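Pack a Moving Cart So Nothing Slides

I love a good cart day! Put the heaviest boxes down first, right over the wheels, and keep each stack to 5 or fewer. 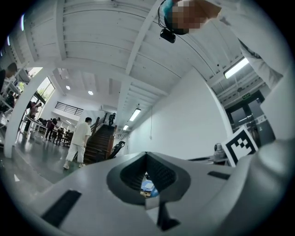
A teal headband frames the face

Next, run one strap over the whole load and pull it snug (a folded towel saves the corners from dents).

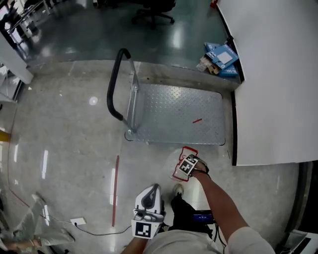

Now push slowly for the first 20 feet, stop, and tighten the strap again. Loads always settle a bit! Take ramps backward, with the cart uphill of you only if a friend is helping.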